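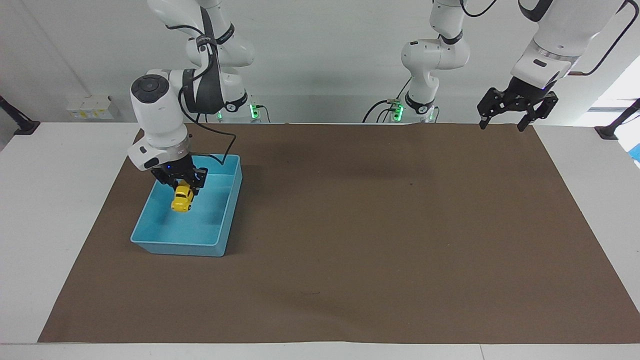 ## Section 8: Putting the small toys away

By now you have your Neltlow play table standing where you want it, and everyone in the house has probably had a good long turn at it. Cleaning up is the part most families ask us about, so we've given it a section of its own. It takes very little time once you have the habit, and small children often like it as much as the playing (sometimes more!).

You will need one shallow bin and the brown table cover. Toy cars, animals and blocks can all share the same bin. If you'd like a second bin, the part number is 476.

### Loading the bin

1. Spread the brown cover over the table and smooth it out with the flat of your hand, working from the middle toward the sides. A few creases are fine and will relax over the next day or two.

2. Set the bin down on the cover, a little to the left if you are right-handed, so you aren't reaching across yourself with every toy.

3. Pick up the toys one at a time and lower each one into the bin before you let go. A little car can go in nose first, with its front end close to the floor of the bin. Dropping it from higher up won't hurt the bin, but it is noisy, and wheels and painted corners do get chipped that way.

4. Once the bin is loaded, lift it by two opposite sides and carry it to its shelf.

 **Caution:** Don't stack a second bin on top of a full one. The sides are slightly flared and the upper bin can slide.

5. Look over the whole cover, right out to its edges, for anything small that got left behind. Cars in particular like to roll, so have a peek under the table too.

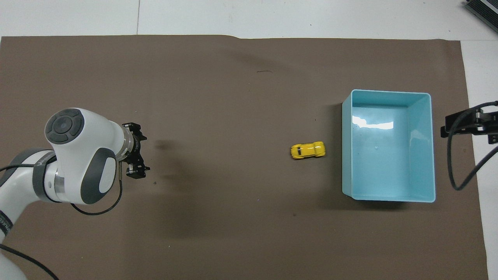 6. Wipe the cover with a soft, barely damp cloth and let it dry flat. Please don't fold it while it is damp, or the fold lines will stay in it for months.

**Note:** If the cover keeps creeping toward one side, lift it off completely, wipe the tabletop underneath and lay it down again. Tugging at one corner only makes new wrinkles.

### Washing the bin

Warm water and a drop of dish soap will do nicely. Rinse it well and stand it on its side to dry. For dried-on paint or glue, let it soak first and turn to page 13 for the longer method, which Ghislain Landry worked out in our own kitchen after a very sticky January.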